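**Robot club at Landeg prepares for the September round**

The pupils of the Landeg robot club have begun the practical part of their sorting project, which they call Welik. In the first term they worked only on the computer. Now they use a real arm, and the work moves more slowly than many of them expected.

The task comes from the Trirley schools competition. A team must teach its arm to push small plastic blocks of different shapes and colours across a flat board, and to bring each one to the place the judges call out. The arm in this class has no fingers. It has a straight dark shaft pointing down, and everything must be done by pushing with the tip. "A cube is easy, it goes where you send it," said Oliwia Bielecka, who writes the movement program. "A cylinder turns when you touch it a little to the side, and then you must start again."

The team practises on a maple cutting board fixed on a blue table with holes. Each pupil guides the arm by hand controls for 4 minutes and then gives the place to the next one. The club wants to have 200 recorded pushes before the program is tested without help. Until now it has 28 that the teacher, Grímur Nørgaard, accepts as clean.

Two teams from Landeg may go to the regional round in Vondness. Nia Voyle will lead the second team, which is still choosing its members. Parents are welcome to visit the workshop after four in the afternoon.

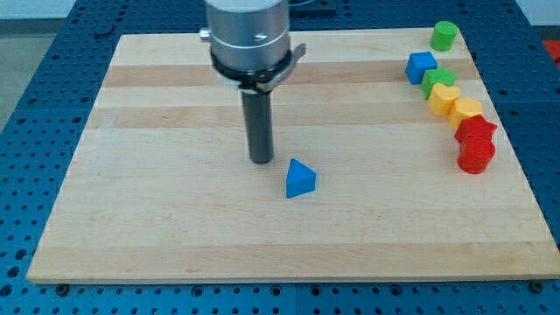
Catrin Penry writes that her son's team lost many points last year on the star shapes, and she would advise the club to practise those first and leave the cubes for the end.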